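**Pegboards on the Table** — gallery page, part of the Barnwood workbench notes

When I started to collect material on small tool storage, I thought that I would write mostly about walls. Everybody hangs the pegboard on the wall. Then I moved to a room in Prothero where the walls are old plaster and I am not permitted to drill in them, and I became interested in the board that stands on the table. The wall page has been opened 2,116 times and the table page much less, so I would like to give the second one a little more care.

The pictures are of one black pegboard with its hooks, its wire basket and the hand tools that belong near it: screwdrivers, pliers, wrenches. The table is light wood with visible grain. I like such a surface for hand tools, because a dark handle is easy to find on it.

Some notes before you look.

A board on the table takes away working space, and you must accept this from the beginning. In return, you can turn it to the side where you work, and you can put it away when guests come to dinner. My own board is narrow. I tried a wider one for a month and returned to the narrow one, since the wide one was always in front of the lamp.

The basket is the part that people forget to buy. Hooks are good for pliers and for anything with a ring. They are not so good for the short things, or for a tool which you take and put down again every few minutes. For these I want a basket at the height of the table, where the hand arrives without looking.

Colors also help more than I expected. In my drawer all the handles were black, and I opened the wrong screwdriver roll many times. With red handles on one hook and blue on another, I know from the chair what is missing.
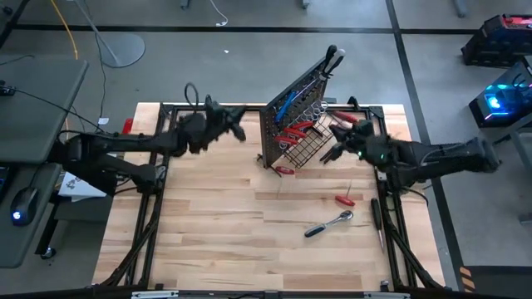

Red-handled pliers on the board, a silver wrench near its center, and two screwdrivers standing up at the top. 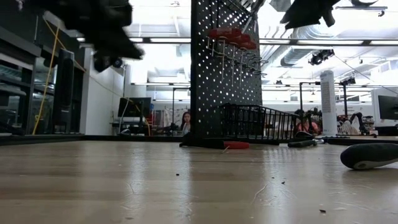
The red handles hang close together, with the looped hooks to their right and the wire basket down at the base.
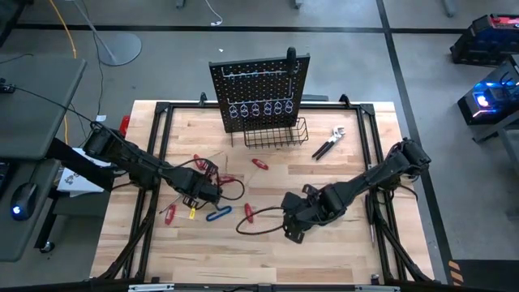 Basket empty, with a pair of black-handled pliers lying to the right of it.

**Should the heavy tools go at the top of the board or at the bottom?**

At the bottom, if the board stands on a table. A free board becomes unsteady when the weight is high, and a large wrench on the top row can pull it forward when you take something from below. Put the light screwdrivers high, the pliers in the middle, and the heavy pieces low or in the basket.

### How I lay out a new board

I put all the tools flat on the table first and group them by the work, so that what I use for the bicycle lies together even when the shapes are different. Then I leave away everything that I did not touch since August. It goes in a box with a label and the box goes under the bed.

After this I place the hooks, but only by hand, without the locking clips. For one week I move them as I like. On Monday I push the clips in. The whole arranging takes 20 minutes, and the week of waiting costs nothing.

Space between hooks is a matter of the hand and not of the tool. Pliers hang very well side by side until you try to take the one in the middle. I leave 40 millimeters between them, measured from handle to handle, and this is comfortable for me. A person with bigger hands will want more.

### Hooks

Straight pegs let the tool slip off when the board is moved. Looped hooks hold a screwdriver by its shaft, so the handle stays above and the tip points down — a good position for hex keys too. I bought a mixed bag of hooks once and used 17 of them; the others were too long for anything I own.

### On the basket

Empty it every evening. I do it while the kettle is heating. If small screws fall through the mesh, put a piece of felt in the bottom, cut a little larger than the base so that it holds by itself.

The wall pages are still in the old gallery, under Fesonov Street, together with the drawings of the French cleat shelf. The drawer inserts will come next, when I have cut the second one correctly.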